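Grain and Tableware: Sorting Notes from the Emau Test Kitchen

The Emau test kitchen handles small lots of dry grain for texture trials. Before a lot is cooked it is spread, looked over by eye, sorted and weighed back in. The gallery covers the spreading and sorting stage for short-grain white rice, with notes on the surfaces and vessels in use. Entries were written by Kevser Gündoğdu and Alper Dağdelen, with corrections from Krishnamoorthy Rai.

Table surface
All grain work is done on a white tabletop with a matte finish. Gloss tops were tried first and dropped: ceiling lights reflected in them and a stray kernel was hard to pick out in the glare. The top is wiped with a damp cloth, then a dry one, before each lot. Cleaning agents with a scent are kept out of the room, as raw rice takes up odors quickly.

Lot intake
Rice arrives in paper sacks and is split into working portions by scoop. Lot 1133 came in September and was stored at room temperature in a closed bin until use. The label on the bin gives lot number, date opened and the initials of whoever opened it. Bienvenido Marquez keeps the paper log; the spreadsheet is copied from it, never the other way around.
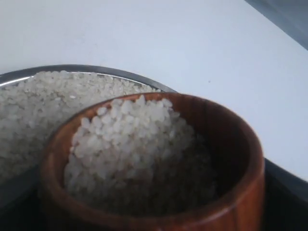 Spreading is the step where most defects are found. A portion goes into a wide vessel and is leveled by hand or by a light shake — a deep pile hides the lower kernels. A round stainless steel plate with a raised rim suits the job, and a fairly level layer of raw white rice across it can be read from center to edge. Short, rounded kernels like these tend to sit slightly higher in the middle. The strip of bare metal between grain and rim is worth keeping, as it leaves room to push rejects aside. A wooden bowl stands next to the plate. Small dark specks on the white top, like the single one out in the open area, get checked before the next lot: husk goes in the waste cup, a mark on the surface gets another wipe.

What is sorted out
Chalky kernels are normal in this grade and are left in unless the whole kernel is opaque and crumbles under a fingernail. Broken kernels under half length are removed. Husk, bran flakes and discolored grains are always removed. Stones are rare but do turn up, so the spread layer is also stirred once with a fingertip and listened to; a stone on steel makes a sharper sound than rice.

Steel vessels
Two plate types are in rotation, one from Indach and one from Aksoy. The Indach plate has the lower rim and is easier to pour from. The Aksoy plate is heavier and stays put during stirring. Both are hand-washed and dried with a lint-free towel. A dishwasher leaves spots that can be mistaken for husk dust.

Wooden vessels
Wood is used for dry grain only. Bowls are oiled 2 times a year with food-grade mineral oil and rested for 16 hours before they go back into use. A bowl that smells of oil after that gets another night on the rack. Saeed Yazdani prefers wood for the sorted portion: kernels dropped into it bounce less than on steel, and fewer end up on the table.

Light
Overhead panels are set to neutral white. A desk lamp placed low on one side throws a short shadow behind each kernel, which helps with size but makes translucent edges harder to judge. For color grading the lamp is switched off.

Weighing back
The sorted portion and the rejects are weighed separately on a Winberg bench scale and the two figures added. If the total differs from the intake weight by more than 14 grams, the portion is spread and sorted again. The usual cause is grain left in the scoop.

Corrections to the notes go to Rai. Millet and barley will get a separate page once the sieve sizes are settled.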